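Polside Pantry
10/16/20

Snack drawer thread! A few of you asked me to go through how I sort the snacks when a big mixed order comes in, and since I have tea and a free evening, you are getting the long version. Get comfortable.

First, some background. We live upstairs from the old Grosescombe bakery, in a kitchen with exactly one deep drawer, and for years everything crunchy or chewy got thrown into it in whatever bag it came home in. You would reach in for crackers and come out with half a bag of dried mango from goodness knows when.

So now I have a rule that nothing goes in the drawer until it has been on the table first. Everything comes out, gets looked at on all sides, and goes into a tray or a bin or somebody's mouth. It sounds fussy and I promise it's the nicest part of my week.

The big shop is usually at Wijesinghe, which is a good long bus ride for me, the number 123 all the way to the end of the line. They have an aisle of Asian snacks that I could happily move into. My last receipt had 7 different kinds of fish snack on it and I regret none of them.

Fish tofu is the one I get the most messages about, so let me talk about fish tofu for a minute. If you've only had it in hot pot, the snack kind is a different animal – chewier, saltier, usually seasoned, and eaten straight out of the pouch while standing at the counter (or is that just me?). The name on the front is 鱼豆腐, and once you know those three characters you'll start spotting them everywhere.

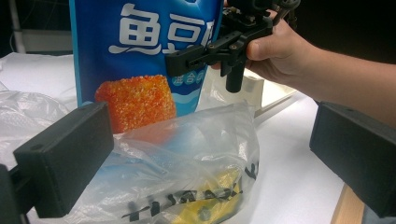
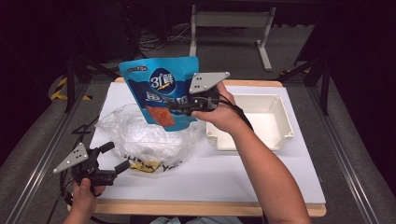 Fish tofu in the bright blue pouch, with a crumpled clear bag down in front of it.

I do love a loud package. Blue like that is so easy to find in a full drawer, and a picture of the food on the front is a kindness to anyone in the house who doesn't read Chinese. My mother-in-law picks all her snacks by the picture and has never once been disappointed.

OK, on to trays. I'm a big believer in a plain shallow tray with low sides for the sorting stage, one you can fill up and carry across the kitchen in a single trip. Off-white, gray, whatever you have. Mine came from a Ruso set I bought years ago and they've been through everything, including a very bad week with a leaking bottle of soy sauce.

Pouches go in standing up, like files in a cabinet, with the front facing you. If they won't stand, lean them against something heavier. Laying them flat is how you end up with three open bags of the same thing – ask me how I know!

Crinkly clear bags are my weakness. I always think I'll reuse them and then I have a bag full of bags. These days I smooth out the ones that are still in good shape and let the rest go, and I try not to have feelings about it.

Somebody asked if I decant everything into jars. No! I did it once, it looked gorgeous, and then I couldn't remember what anything was or when it needed to be eaten. The pouch has all of that printed on it already, so the pouch stays.

Next big sort will be in November, once the holiday baking things start creeping in and I have to find room for all that sugar. If you have a favorite fish tofu flavor, please leave it in the replies. I have a bus to catch soon and I'm writing my list.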